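Robots and household chores: frequently asked questions
Sirnlow Kitchen and Workshop Trials, Nurnberg

Can a robot do my chores yet? 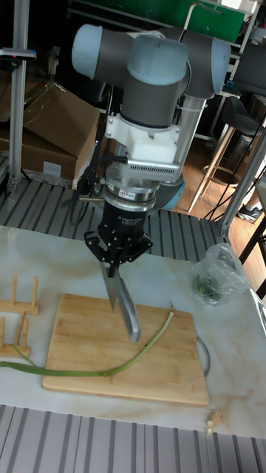 A few of them, slowly, and with someone nearby. Floor cleaning is the one job most homes can hand over now. Cooking, laundry and tidying are still mostly test projects.

What about chopping vegetables?
It's harder than it sounds. A green onion bends, rolls and slides under the blade, and no two are the same. In our last round of 108 cutting attempts, 75 gave pieces we would put in a soup. A person would get all of them.

Why is a knife so difficult for a machine?
The arm has to keep a firm hold on the handle, know where the edge is, and feel when it meets the board. Press too lightly and the stalk stays in one piece. Press too hard and the knife twists in the grip.

How long does it take?
One onion takes around 600 seconds from start to finish, including the pauses to plan each cut.

Do shops and factories do better?
Yes, if the parts are always the same and arrive in the same place. The Strazds packing line fills 70 boxes an hour with one arm. Mixed bins still go to people.

Can I buy the arm you use?
No. The Arberg setup is for testing only – it has no approval for home use.

Is it safe to stand next to it?
Not while it is moving with a blade. Visitors stay behind the floor line until the arm has stopped.

When can I come and watch?
Demonstrations run on Sunday afternoons. Booking for the spring dates opens in April.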